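The Long Apprenticeship of a Kitchen Robot

I have now spent a whole afternoon watching a robot deal with a microwave, and I'd do it again tomorrow. I didn't expect to say that! I went up to Lirnwood thinking I'd see something flashy, with pancakes maybe, and instead I was handed a stool, a cup of pretty bad coffee and a view of one black arm and one white countertop oven with its door open.

The project is called Tastley, and it's run by a small outfit named Stoica, on the second floor over a tile showroom. What they want is a robot that can heat up somebody's lunch. That's it. Put the dish in, shut the door, turn a knob, take the dish out again. The people I met talked about this the way other people talk about climbing mountains, and after an hour I kind of understood why.

The robot isn't programmed to do any of it, at least in the way I'd always pictured. No one sits down and types out "move left, then close your fingers." A person steers the arm through the job while the computer saves what the cameras saw and where every joint was. One run from start to finish is called an episode. You collect a big pile of episodes, you feed them to a learning system, and the system tries to work out what it should do when it's on its own. So the whole thing depends on the pile, and somebody has to make the pile.
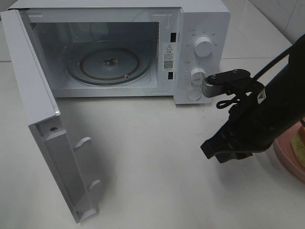
The arm by the controls of the countertop microwave at Tastley's workspace in Lirnwood.

Making the pile is a job, and it's an odd one. The operator I sat next to steers with a pair of hand controls and wears slippers to work. She told me her first week was awful (her word was worse) because she kept reaching with her own shoulder, as if that would help. Now she does 42 episodes in a shift when things go well. She hums while she works. When a run goes wrong she says "nope" very quietly, taps a key to mark it, and puts everything back for another go.

I asked if the bad ones get thrown out. Some do! But plenty stay, and I loved this part. If the fingers slide off a rim and she recovers and gets the dish anyway, that's worth keeping, and the team would much rather have it than one more perfect grab. A robot that has only ever seen things go right has no clue what to do when a plate scoots away from it. They have a name for those runs, "saves," and there's a folder of them that people visit when they need cheering up.

Then there's the question of how much to change between runs. Move the dish over a little. Turn it. Swap the dish for a different one. Leave the food a bit closer to one side. If everything sits in exactly the same spot each time, the system learns the spot and nothing else, and it'll reach confidently for a bowl that isn't there. The team found this out the hard way with their first two months of episodes, which were beautifully tidy and close to useless. I got the feeling that was still a sore subject.

The control software is called Tosis, and it has opinions. It wants each episode labeled with a plain sentence, something like "take the bowl out of the microwave," and it won't let you move on until you've typed one. People get creative by late afternoon. I saw "rescue the bowl" and "bowl, please," and I was told these are allowed, even useful, because folks at home won't all ask for their lunch in the same words.

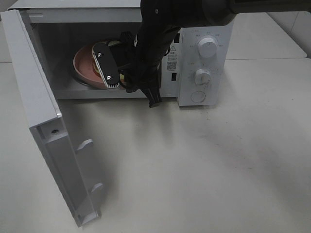
I did get a turn at the controls, at almost four o'clock, when everybody was tired enough to say yes. You think you know how to reach into a box. You've been doing it your whole life! But your hand feels the rim of a bowl before you've thought about it, and the arm gives you none of that. I was going by eye alone, from a slightly wrong angle, with a wrist that bent in places mine doesn't. I bumped the side wall. I bumped it again. My six attempts took longer than the operator's previous ten, and only two of them were judged good enough to keep. I'm absurdly proud of those two.

What I keep coming back to is how much of this is ordinary human patience, saved to disk. Some robot a few years from now may lift a dish out of an oven with a small careful tilt at the end, and that tilt will have come from a woman in slippers who does it that way because she's spilled soup before. She didn't plan to teach it. She said she hadn't noticed the tilt at all until one of the engineers asked her about it, and for the rest of that day she couldn't do it right.

When I left they were still going, with the evening operator settling in and adjusting the chair. The plan is to finish with microwaves by December and move on to dishwashers. I've asked if I can come back for that, and I'm bringing my own coffee.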